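# The Big Table, Flarkdale

The big brown table has been in the Flarkdale workroom longer than the shelves, the good kettle or me. It came from the Nasrallah building when that was cleared, and went up the stairs on its side with three people underneath it and one person giving advice. I was the one giving advice. This page is a record of the table and what happens on it, which is mostly things being put down.

Notes are by me, Mireille Darwish, with corrections by Maysoun Haddad, who has read the page and would like it known that she was under the table on the stairs.

## The table itself

Brown. Large. It takes up enough of the room that visitors tend to walk all the way round it before choosing where to stand, like people at a buffet who don't want to be first.

The invoice from Nasrallah says 208 on it and nothing else. We have never established whether that was a price, a room or a stock number. Maysoun favours room. I favour price, mainly for the pleasure of thinking we got a bargain.

## The tape

Dark blue, laid out in long lines and cross lines, so that the top is divided into cells. They are squares in the sense that a garden shed is a building. We started with a tape measure, moved on to a piece of string and finished by eye shortly before lunch.

The long lines went down first and are the ones to look at if you want to think well of us. The cross lines were done in February, in gloves, with the heating off. One of them is shorter than it ought to be. The roll ran out, and by the time a new roll arrived we had all got used to it.

Maysoun would like a new grid. I would like to see her lift everything off first.

## The tape, continued

There was a brief experiment with a cheaper tape from Stutberg. It came up at the corners, collected fluff and left a stripe of glue that took most of an afternoon and half a bottle of something orange-scented to shift. We went back to the old sort and have not discussed it again, apart from here, and at length in the kitchen.

For those who have written in to ask: wipe the surface, let it dry, press the tape down from the middle outwards, and cut the ends with a blade. Tearing it looks dashing and leaves a fringe.

## The rule of the squares

Each thing gets a square. When you have finished with the thing it goes back to its square, and if you can't remember which square, you ask. That was the whole system, and it fitted on a card.

It held for 20 days, by Maysoun's reckoning. After that people began to put things down on the lines, on the grounds that a line belongs to both squares and therefore to neither. I have heard this argument made by grown adults holding scissors.

## The laptop question

A laptop is larger than it looks when you're deciding how big to make the squares. Open, it's larger again. We had long conversations about whether it should live on a shelf and only visit the table, and the shelf won, on paper.

In practice the laptop lives wherever it was last opened. I've stopped moving it. So has everyone, and the effect is of a small grey piano that came with the house.

## Flat things

Flat things are the worst offenders. A box announces itself. A board or a pad will lie there for a week looking like part of the furniture, until you put a mug on it and are told off.

My proposal was to stand all flat things upright at one side. Pirstead, our neighbours across the yard, do it that way and are insufferable on the subject. We bought a rack. The rack is flat-packed, and is at present leaning on a wall with the other flat things.

## Cables

Maysoun has asked for an entry about cables. She believes that they should be run along the side and tied at sensible intervals. I believe that a cable will do as it likes the minute you turn your back. We have bought 2 bags of ties between us and I could not tell you where either of them is.
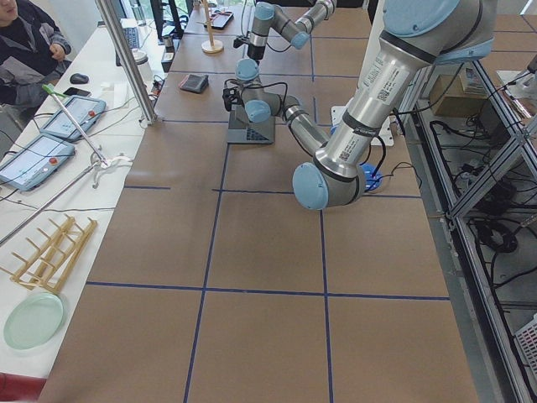 ## The far end

Every long table has a far end, and ours is where small items go to retire. You lean over with something in your hand, you can't quite reach the proper square, and you set it down where your arm stops. Multiply that by a winter.

The light wooden stand with the dowel is a fixture up there. It's been called the hat stand, the kitchen roll and, for one bad week, the trophy. It has a round base, it stays up, and it has never once been under anybody's feet, so it can stay as long as it likes.

Next to it is the little black tray with the red things in it. The tray was my idea: one tray, small, so that it could only ever hold a small muddle. I stand by the tray. I'm told there are now plans for a second.

## Clearing up

At nearly six o'clock we do what is known as the reset, in which everything movable goes back to a square, any square, and the person nearest the cloth wipes what's left. Crumbs are officially not allowed on the table. They are swept up daily.

Maysoun has added a note in the margin here, which I reproduce in full: "The short line could be fixed in 3 minutes."

She's probably right. The new roll is in the second drawer down, under the cloths, if she has 3 minutes.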